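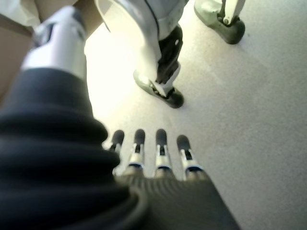 Staltildale Stress Diaries, data card

Version 2, maintained by Akosua Wumbei

What it is

1,939 short diary entries on everyday stress, written by 42 adults in Staltildale and Prondbridge over 8 weeks. Each entry has a mood score from the writer and a second score from a reader who never met them.

What people claim it shows

Version 1 got passed around as proof that well-known people suffer more than the rest of us. I don't see it. Two of the writers called themselves "locally famous," and I would not build a theory of celebrity on two people, one of whom stopped writing in December.

Collection

Entries were typed into the Nuletti form in the evening, usually after 9 p.m. Tired people write gloomier entries. Keep that in mind before quoting an average.

Labels

The reader scores follow the Jabłońska scheme, which sorts entries into coping, strained and overwhelmed. Readers disagreed most over jokes. I left the disagreements in. The column called "agreed" means two readers picked the same word, and I would be careful about reading more into it.

Known problems

Everyone volunteered. People having a truly awful week tend to skip the diary, so the gaps may matter more than the entries. Names were removed by hand, and nicknames may have slipped through. Report any you find.

Please don't use it for

Screening employees, diagnosing anyone, or ranking whose troubles are worse. I have been asked about all three.

Files

entries.csv
scores.csv
changes.txt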